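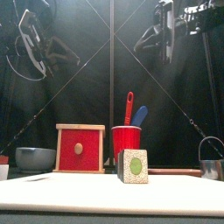 Re: Reseller license for the Stullilum chat add-on

Florence Thibodeau wrote:
> We bought the Stullilum reseller license in March and have 2 client
> sites running on it. The sales page said unlimited sites. Now the
> dashboard says I'm capped at 25 and wants me to move to the agency
> plan. Has anyone else seen this? Also, can we put our own logo on
> the login screen or is that extra?

Florence,

The cap is on active widgets, and the sales page doesn't make that clear. One site can use several. A client of ours, Gonetti, had 7 on a single store before we noticed, most of them left over from old landing pages. Go to Settings, then Widgets, and sort by last used. Deleting them frees up the slots, but archiving them does not.

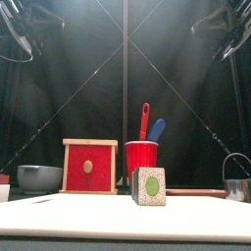

The logo is included in your license. Upload it under Branding and log out once, or you will keep seeing the old one. The footer link in the email notices is a separate setting, and on our account support had to turn it off – that took 5 days.

I would hold off on the agency plan until you have cleaned out the list. Condby upgraded in a hurry and couldn't go back down before the renewal.

Does anyone know if the export file includes chat transcripts? Mine only has contact names and emails.

Lévesque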